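Labelling fold keyframes in hand-held gripper recordings
Drornia cloth handling notes, part 4. Tamás Szűcs, Jan 23, 2023

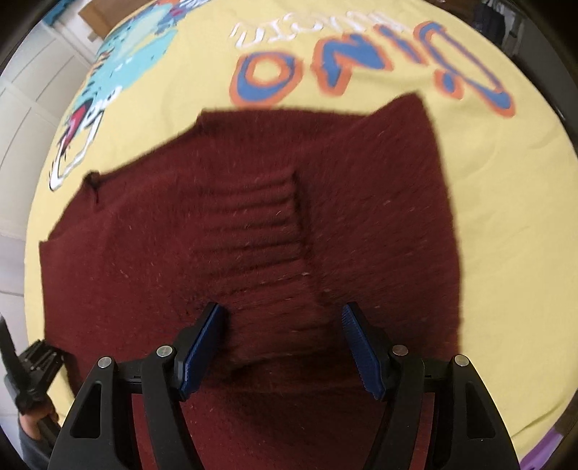 Keyframes tell the policy where one fold ends and the next begins. Label them before any cropping or resampling, as both shift the frame index.

1. Open the episode in Funby and load both gripper tracks.
2. Plot finger width against time. Mark each point where the width stops falling and stays level for 500 ms.
3. Step back 20 frames from each mark and save that frame as "approach".
4. Mark "release" at the first frame where the width rises again.
5. If the two grippers release within 22 frames of each other, merge the marks and keep the earlier one.

Ribbed cuffs and dark knits hide the cloth edge, so use the width plot there and ignore the edge detector. Discard episodes with fewer than 36 frames between approach and release.

Export to the Sivmont format. Part 5 covers training.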